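How to Set Up a Weekly Meal Plan on a Small Whiteboard

A meal plan only helps if people in the house can see it. Phone apps get buried and paper lists end up under the mail. A small dry-erase board is cheap, easy to change, and takes up very little room. The method below works for one person or a family, and the first week takes less than an hour to set up.

What you need

A small whiteboard, small enough to hold in one hand
Two dry-erase markers in different colors
A soft cloth or eraser
A notebook or a few sheets of paper
Your calendar for the week

Step 1: Choose a spot

Put the board where meals get decided. For most people that is the kitchen counter, the side of the refrigerator, or a shelf near the door. Keep it away from the stove, where grease will settle on the surface, and away from the sink. If you hang it, hang it at a height where the shortest cook in the house can write on it without a stool.

A board that stands up by itself can be carried to the table for planning and then put back. I plan at the table and keep the board on the counter the rest of the week.

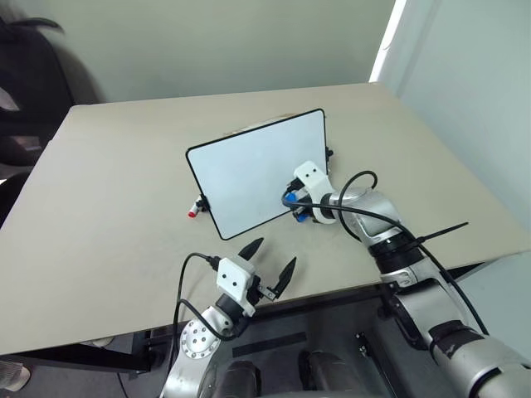
Step 2: Check what you already have

Before you write down a single meal, look in the freezer, the refrigerator, and the pantry, in that order. List anything that should be eaten soon. Half a bag of spinach, the last of the sour cream, and chicken that has been frozen since March all go on the list. Do this on paper and save the board for the plan itself.

Next to each item, write one dish that would use it up. Don't worry about which night yet.

Step 3: Mark the busy nights

Go through the calendar and find the nights when someone works late, has practice, or won't be home. Those nights get leftovers, sandwiches, or something from the slow cooker. Most plans fall apart on these nights — a roast gets planned for an evening when everyone walks in at 7:30.

Also mark one night as open. Leave it blank on purpose. Something will get pushed back during the week, and the open night gives it a place to go.

Step 4: Draw the grid

Write the days down the left side using one or two letters each. Draw a line to the right of them. Leave a strip along the bottom for notes such as "thaw beef" or "buy rice."

Use one color for the days and lines and the other for the meals. When the week is over you only need to wipe off the meals. Write small, and leave a little space between rows so that a change doesn't run into the next day.

Step 5: Fill in dinners first

Start with the busy nights. Then place the dishes from Step 2, with the ones that will spoil soonest at the front of the week. Fish and salad greens go early. Eggs, beans, cabbage, potatoes, and anything frozen can wait until the end.

Limit new recipes to one a week. The other nights should be things you can cook without looking anything up. If you have trouble coming up with ideas, give a few nights a loose theme, such as soup or pasta, and change the details each time.

Cook extra at least once. A pot of chili made early in the week covers a lunch or two and one of the busy nights.

Step 6: Write the shopping list

Read down the board and write out what each meal needs, then cross off what you already have. Sort the list by section of the store. Check the small things, too. Oil, onions, garlic, and salt are the items I forget most often.

Take a picture of the board before you leave for the store. If the peppers look bad, you can see which meal has to change.

Step 7: Clean the board and start over

Wipe the meals off at the end of the week. Don't let the same writing sit for a month, as old ink is harder to remove. A dry cloth takes off most of it and tends to leave faint smudges on the white, like the ones on the board shown here.

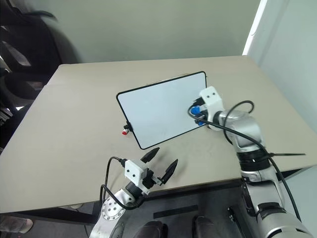

Before you erase anything, copy the meals that went over well into the notebook. After a couple of months you will have a list to pick from, and planning gets much faster. Keep the notebook and the board in the same place. Mine has a rounded black border, and ink dust collects along the inside edge of it, so I run a corner of the cloth around there as well. For marks that won't come off, use a little rubbing alcohol on a cloth, then dry the surface before you write on it again.

Common problems

The plan gets ignored. Ask each person to pick one dinner. People are more likely to look at the board when something on it is theirs.

Too much food is left over. Plan 3 cooked dinners and fill the rest with leftovers and simple meals. Add a fourth when you find you need it.

The writing gets rubbed off. Move the board back from the edge of the counter, or raise it above elbow height.

The markers dry out. Put the caps on until they click and store the markers flat.

Breakfast and lunch

I leave these off the board. Most people eat the same two or three breakfasts, and those groceries can go on a standing list. If you pack lunches, use the strip at the bottom to note what is set aside for them — otherwise somebody will eat it the night before.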